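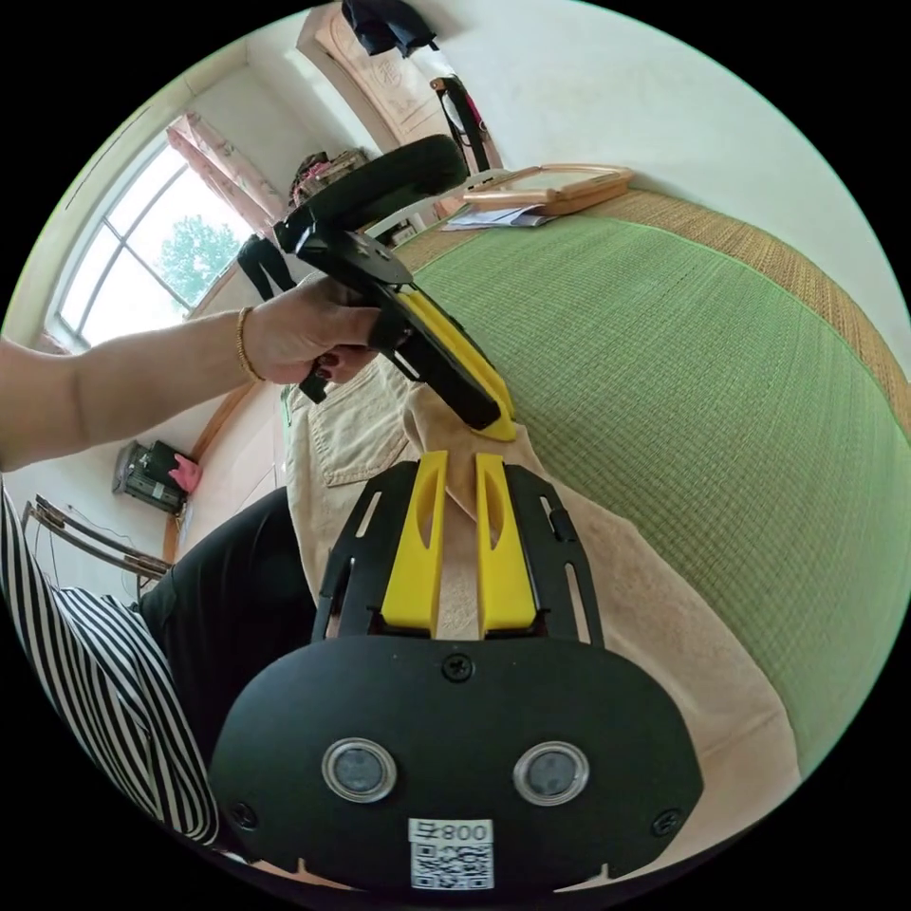
Thin gold bangle, dark polish.

The bangle that stays on

Mine went on at a kitchen table with washing-up liquid and a carrier bag over the hand. Old trick. Bag on, bangle over the bag, pull. It hasn't been off since, apart from one hospital visit and a lot of swearing.

Plain gold, no stones, no catch. You see them everywhere once you're looking. On the bus. At the till, under a cuff. Not much to look at and that's rather the appeal, you stop noticing it by lunchtime on the first day.

I went to Dretura in February to see some made. Two hours on a slow train, sleet, no buffet. The workshop is called Arow and it sits above a shop that sells curtain rails. Five benches, four in use, radio on low. They sold 1,607 plain bangles last year and 617 of anything else, which annoyed the person who designs the anything else.

The making is quick. Wire cut to length, ends filed flat, bent round until they meet. Solder. Then onto a tapered steel former and knocked true with a hide mallet, turn, knock, turn, knock. Polish last. Filthy job, the polishing, black to the elbows.

Sizing is where people go wrong. They measure the wrist. Wrong bit! It's the hand that matters, the widest part across the knuckles with the thumb tucked in. Measure in the afternoon if you can, hands are bigger by then. Mornings you'll buy one too small and have a horrible evening.

Solid or hollow? I asked at every bench and got solid every time. Hollow looks generous for the money but it dents, on door frames mostly, and a dent in a hollow bangle is there for good. Solid will go out of round and can be knocked back in ten minutes. Plated is fine for a party. It wears through on the inside first, where it rubs the bone, so you don't see it happening.

Then the second-hand side. Tulter market, twenty minutes' walk from the station, opens at 7am and the good stuff has gone by eight. I was there at half past nine. Obviously. Still found a tray of thin ones, all sold by weight, some with initials inside so worn you'd need a glass to read them. Bring your own scales, the stallholders dont mind.

Repairs. Sakai, on the same street, does nothing else now. Reshaping, resoldering, cutting off the ones that won't come off. They keep 27 waiting in a drawer of little brown envelopes, and the oldest has been there so long the phone number on it is two digits short. A cut bangle can be closed up again and you'd struggle to find the join. Worth knowing if yours is stuck and your starting to panic.

Cleaning: warm water, soft toothbrush, bit of soap. Put the plug in first.

I tried on three and bought none. Went home with my own one, knocked round again for the price of a sandwich, shinier than it's been in years. Took soap both ways.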